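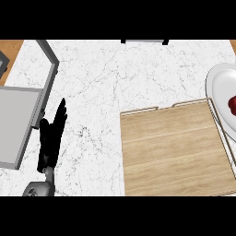
Black bars in simulated kitchen demos: crop them before training?

Posted by Ravinder Chan

I'm collecting teleoperated demos in a simulated kitchen for a small pick and place policy. The views come out with a black band along the top and another along the bottom, and the arm comes in from the bottom on the left side. I have 100 demos so far, all on the marble counter with the cutting board and the plate. My loader squashes everything to a square. Should I crop the bands first, or leave them in? I'd also like to know if 100 is enough before I move to another counter.

Posis

Leave them in if your test views will have them too. The network learns to ignore a constant area pretty fast. What you can't do is train with bands and test without. I made that mistake in November and lost 11 runs to it.

If you do crop, crop in the loader and keep the saved files as they are. You may want the originals later. Check the bottom edge afterward, so you don't trim off any of the wrist.

Zusberg

more demos. I had 663 and it still missed the plate

Bisora

I'd crop. You are spending pixels on nothing, and the gripper is small enough already.

On the count, 100 from one layout mostly teaches it that layout. Move the board and the plate every few demos, and start the arm from different spots. I got more out of 17 varied layouts than from doubling the demos on one. Also save the joint positions with each step if you don't already.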